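Keep-out zone (robot work cells)

From the Brollbridge shop wiki, robot practice section. Last edited Mar 9, 2020.

A keep-out zone is the patch of space around a robot where people don't go while the arms have power. That's the short version, and it's the one I give new folks on their first morning. The longer version takes in what counts as "power," what counts as "around," and who gets to say the zone is closed for the day. I've written this article twice now, and Ruth Garside has fixed it both times, so if something in here reads sensibly it's probably hers!

People also call it a restricted space, a safeguarded space or (around here) "the yellow." Those words don't all mean the same thing. The safeguarded space is whatever the fence, mat or scanner protects. The restricted space is the part the arm is limited to by its stops and settings. The full reach of the arm, with the hand on and something in the hand, is usually bigger than the restricted space, and that's where folks get caught out. Measure with the hand on. Always with the hand on.

How the zone gets drawn

I start with the reach, then add the hand, then add the biggest part the hand will ever hold. Clelow's house rules add 15 inches past that for a walking person, and I like their number, so we borrowed it. Vahidi takes a different road and sets the distance from stopping time, which means timing the arm at full speed with a full load and working out how far a person could walk before it quits moving. Their way is better if you have the patience for it. Ours is better if you have a tape measure and an hour before lunch.

Whichever you pick, write it on the cell sheet. A zone that only lives in somebody's head is gone the day they take a vacation.

Hands with fingers make this a bit harder than plain two-jaw grippers do. There are more places to pinch, and the fingers can close while the arm itself is standing perfectly still - so a stopped arm doesn't mean a safe hand. We count the hand as its own machine with its own stop check.

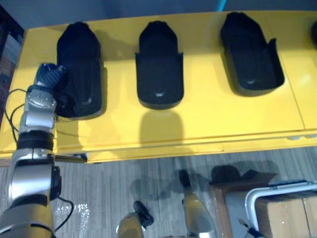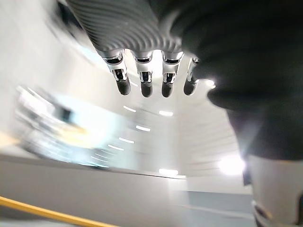
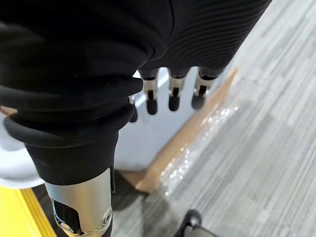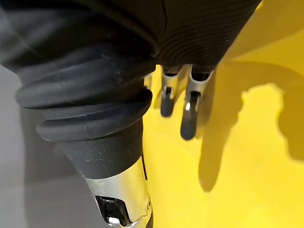
Floors get forgotten in most zone drawings. People think of a zone as a wall or a fence line, and then they set a carton down inside it because, well, it's only a carton. My rule is that anything inside the line is part of the cell and goes on the sheet, packaging included. If an arm can get down that low, so can the trouble. Loose wrap is the thing I nag about most, with cables a close second. Give a cable enough slack for the whole move and not a foot more.

Going in

You go in with the arms powered down and the key in your pocket. Your own pocket, please, not the hook by the door. If two people go in, both of them lock it. We used to let the second person skip that on quick jobs, and Ruth put an end to it last April after a reset got called while someone was still crouched behind the table. Nothing moved, everyone was fine, and I still get a cold feeling thinking about it.

For teaching and touch-up work you sometimes need power on with a person close by. Then it's slow speed, one person holding the enabling switch, and that same person is the only one near the arm. Squeeze too hard or let go and it should stop. Test that before you walk up, every single time.

Covers and sleeves

Soft covers on the wrist and hand keep grit out of the joints, but they aren't padding and shouldn't be treated as protection for people. Check them for splits when you do the weekly look-over. A sleeve that has bunched up can rub on a joint or hide a fastener you need to see, so pull it straight before power-up and run the wrist slowly through its range.

Records

Each cell has a sheet, and each sheet has a number. Cell 104 is the one to copy if you're starting fresh, as it has the drawing, the stop times and the sign-offs all on one page. Cell 381 is the one I'd ask you not to copy (the drawing is from before the table got moved, and I'm getting to it).

Candum keeps its sheets on paper at the cell and we keep ours here on the wiki with a printed copy on the gate. When the two disagree, the stricter one wins until somebody has measured again.

See also: Enabling switches; Stop checks for hands; Lockout for two or more people; Floor marking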